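Bavenura Residents' Forum
Board: Shared Rooms and Facilities
Topic: Revised booking terms for the common room

Bavenura_Office
Posted Sunday, May 29, 2022
Residents are advised that revised booking terms for the common room will apply from July. Each booking will be limited to 6 hours, including setting up and clearing away. A deposit of 150 pounds will be payable in advance and returned once the room has been inspected. Comments may be left in this thread.

northstair
I wish to register an objection to the deposit. The previous sum was 30 pounds, and no damage has been reported in the minutes that I have read. An increase of this size will exclude households who use the room for modest occasions, such as a child's birthday tea.

quillandkey
I do not share that view. The floor was resealed by Arnedeck last winter at considerable cost to all of us, and the former deposit would not have covered a single scratched board. The new sum is returned in full if the room is left in order.

northstair
Returned, yes, but when? My last deposit took most of the spring to arrive. If the office wishes to hold a larger sum, it should commit itself to a date.

Bavenura_Office
The point is accepted. Deposits will be returned within 15 days of the inspection, and the terms will be amended to say so.

pradano_side
May I ask whether the time limit applies to the language class? It meets in the room every week and has never paid a deposit under the agreement with the Pradano block.

Bavenura_Office
Standing bookings made under that agreement are not affected.

quillandkey
With respect, that seems uneven. Regular users cause as much wear as occasional ones -- arguably more. I would ask that the exemption be reviewed.

pradano_side
The class puts its own chairs away and sweeps up afterwards. I see no grounds for a review.

oldgate_tenant
On a related matter, the terms refer to "the furniture supplied" without listing it. Hirers cannot fairly be charged for items that appear on no inventory. The Oláh folding tables, for example, are sometimes in the room and sometimes in the basement.
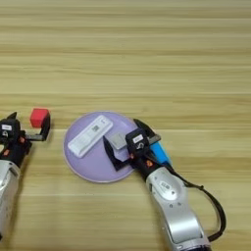 An inventory should therefore be attached to the terms before July, and signed by both parties at the start and end of each booking. Until that is done, I shall not be paying the higher deposit.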